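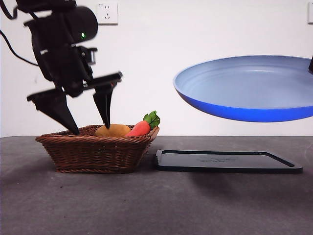

Wicker basket with the potato and the plush carrot, black tray alongside.

How to Put Together a Play Vegetable Basket

My niece turned two in February, and I wanted to give her something for pretending to shop and cook that wouldn't end up under the sofa by dinnertime. What I landed on was a basket of play vegetables with a tray to go with it, and I've now made enough of them for friends and their kids that I thought I'd write down how I do it (with apologies to Lenka, who has heard all of it at least twice).

Start with the basket

Pick the basket before you buy or sew a single vegetable. I like a rectangular one with sides that flare out a bit, because small hands can get in at an angle and the food stays in view. A tight weave is worth holding out for. Run your bare hand all over it, inside and out, and then do it again with an old pair of tights pulled over your fingers. The tights will snag on every little splinter you missed! Snip those off close with nail scissors and rub the spot with fine sandpaper.

If the basket is dusty, brush it out with a dry paintbrush and then wipe it with a cloth that's barely damp. Let it sit overnight somewhere airy before you put anything soft in it.

Choose a few vegetables

You really don't need many. A potato and a carrot will keep a toddler going for a surprisingly long time, and you can add an onion or a tomato later on, when the first two have been cooked a hundred times over. I try to mix the shapes — one round thing, one long thing — so they feel different to pick up.

For a soft carrot, look for leaves that are sewn down firmly, and give them a proper tug in the shop. I mean a real one, the kind a child would give it. Check the seams along the sides too. Anything small enough to fit in a mouth stays out of the basket until the child is well past that stage.

Fill it so things stick out

Lay the potato in first, toward one end. Then lean the carrot next to it on a slant, with the leafy end poking up over the rim. Children love to grab it by the greens and pull, as if it were coming out of the ground, and my friend Daranee's son did nothing else for a whole afternoon.

Resist the urge to pack it full. When the basket is crowded everything gets tipped out on the floor in one go, and guess who picks it up.

Add a tray

A flat tray with rounded corners and a low rim makes a good plate, cutting board or shop counter, depending on the day. Set it right beside the basket so that the vegetables have somewhere to go. I put mine on the right at first and moved it when I noticed she was reaching across herself to get to it, so watch which hand your own little cook likes to use.

Keeping it nice

Spot clean the soft pieces with a little dish soap on a cloth and dry them flat. Harder pieces can be wiped down whenever they look sticky. Keep the basket away from the radiator, where the reed gets brittle, and go over the rim with your hand every month or so.

If you'd like to sew your own carrot, I'm working on the pattern now and will post it once I've sorted out the leaves, which are still coming out floppier than I want them.

We use cookies to remember your preferences and see which pages are read most. By continuing to browse you agree to our use of cookies. Accept | Manage settings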